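Umonel cleaning cloth, pack of two
Sold by Tornau Coffee & Kitchen

Okay, I know a cleaning cloth isn't the most thrilling thing in the shop, but this is the one I end up talking about at the counter more than half the machines! I've been using mine on the small espresso machines since October and I've stopped buying paper towels for that job altogether.

A bit about it first. The Umonel is a microfiber cloth with a slightly fuzzy pile, and it's thin enough to fold over a fingertip and get in under the edges of things. That matters if you own one of those compact machines where coffee spits up under the overhang and then bakes on (mine did, for months, before I thought to look). It comes in blue only. Marijke Hoekstra asked me for a gray one and I did write to Umen, who make it, but the answer was blue, so blue it is.

How I use it: machine off and cooled down, drip grille out and into the sink. I wet one corner of the cloth, wring it hard, and go over the housing from the top down. Then I fold it to a dry side and do the chrome, which picks up fingerprints like nobody's business. Last of all the underside of the front, feeling my way along. Please don't use the same cloth on the steam wand unless you want the whole thing smelling of old milk. That's why there are two in the pack!

Washing is easy. Warm wash, no fabric softener, hang it up. I've kept count on my oldest one and it's at 44 washes, a little flatter than it was but still picking up grounds just fine.

On the white espresso machine:
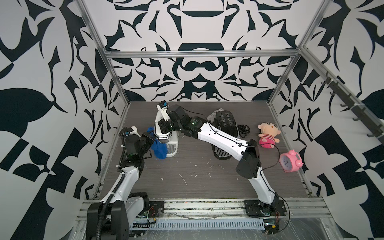
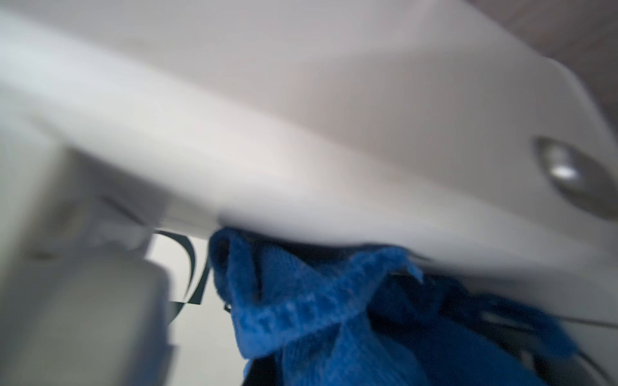 If you've got a bigger two-group setup, go for the Whiteley pack instead, it's the same cloth in a larger cut and you get 21 of them. Darren Hebden buys those for his cafe and swears he still runs out.

Details
Size: 540 x 540 mm for the Whiteley cut, smaller for this one (it fits folded in an apron pocket)
Color: blue
Wash: warm, no softener, no bleach
Tumble dry: low, though I never bother

Orders in before noon on Wednesday go out the same day. Shipping's free once your basket hits 100 dollars, and yes, you can mix cloths and coffee to get there. Any questions, just drop me a note through the contact page.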